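Benkirane Home Simulation Kit: Evaluation Progress Report
Prepared by Pramila Rastogi for Shakuntala Mathur, Oteck
April 2019

1. Status

The evaluation license for the Benkirane kit is active and the software is installed on both workstations. The kit supplies rendered domestic rooms, a library of household objects and an interface to the Fostine arm controller. Installation followed the vendor manual except for the controller bridge, which had to be rebuilt against our version of the Fostine libraries.

Of the 100 room layouts in the license, 70 have been loaded and checked for errors. The remaining layouts are kitchens and bathrooms and will be loaded next. Fifteen of the checked layouts were returned to the vendor with collision meshes that did not match the visible furniture. Corrected files have been received for the tables but not for the shelving.

2. Rendering and scene content

Rooms are rendered with shadows on and with a plain wall finish. Tabletop items are placed by script. Soft items remain the weakest part of the object library - their shapes are fixed at load time and do not deform on contact. Small items lose detail at the default resolution, and we have asked the vendor for the cost of the higher-resolution texture pack.

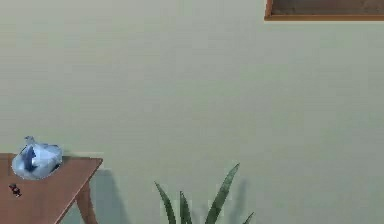
Can the kit replace physical trials for the Votamau project?
Only for the early stages. It is suitable for checking camera placement, reach and path planning before time is booked on the arm. Grasping of cloth, bags and other soft goods will still have to be tested on hardware.

The Votamau test plan has been revised to match. Reach and path checks move to simulation, and the hardware sessions are reserved for grasping.

3. Controller interface

Commands recorded in the kit play back on the Fostine controller without conversion. Joint limits are read from the controller file, so a change made there carries over to the simulation at the next restart. One fault is open: the simulated clock drifts from the controller clock during long runs. The vendor has reproduced the fault and plans a fix for the June release. Until then, runs are limited to 15 minutes.

4. Support

Vendor replies have been prompt on installation questions and slower on mesh faults. The manual covers scene scripting well but has no section on adding our own objects - we worked from the sample files.

5. Next steps

Load and check the remaining layouts. Repeat the shelving checks when corrected meshes arrive. Install the June release and rerun the clock test at full length. A purchase recommendation will follow the clock test. No change to the approved budget is requested for this period, and the texture pack will be submitted separately once a price is available.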